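Workshop notebook, February
Farm animal figures: wear check and sorting
Y. Amoah, with notes from A. Sarpong

Continuing from the Tosham batch. The figures are used for the size and colour cards, so what matters is whether each one stands unaided and whether the paint holds at the feet and muzzle. Blue bin on the white bench, pig and horse first.
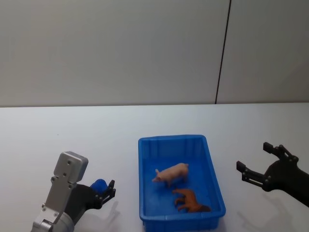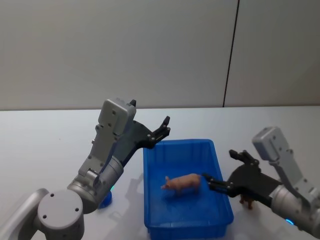 Blue bin on the bench, pig on its feet.

Stability

Flat floor of the bin used as the reference surface, then repeated on the bench top. Pig stands on both. Short legs, low body, no rocking when the bin is nudged. Horse stands on the bench but goes over in the bin if the bin is slid more than a hand's width. Tried it facing both ways with the same result. Near foreleg is slightly bowed inwards. Warm water and ten minutes against a straight edge usually corrects this; to be tried before it is marked as a reject.

Weighing

Whole mixed lot weighed in the tray, tray tared off.
Nominal per packing note: 2,000 g
First reading: 2,042 g
Difference is over what I would put down to the scale. Adwoa checked the scale with the 2,000 g weight and it read correctly. Likely explanation is two or three figures from the Dankwa set mixed in, as theirs are a denser plastic. Separate by the stamp under the belly and weigh again.

Smaller lot (calves, lambs, hens) came to around 680 g. No nominal figure to compare it with.

Paint

Pig: pale pink, even, no loss at the snout. Slight shine along the back from handling.
Horse: brown, worn at both ears and on the off hind hoof. Acceptable for the cards, not for the display set.
Rub test with damp cotton, twenty strokes, no colour transferred from either.

Bins

The ribs inside the side walls collect dust and a cloth does not get between them. Old toothbrush and washing-up liquid works. Leave upside down to drain. The Studen labels come off in the wash, so write the lot on masking tape and stick it to the underside once dry.

AS: I would keep horses out of the bins with the small figures. Legs catch under the others when the bin is tipped out, and that may be how the foreleg was bent. Suggest the shallow trays from the Pollevov order if there are any left.

YA: Agreed. Two left on the top shelf.

To do
Straighten foreleg, retest on bench and in bin
Split out the Dankwa figures and reweigh
Ask about replacement for the cow with the missing horn
Reorder masking tape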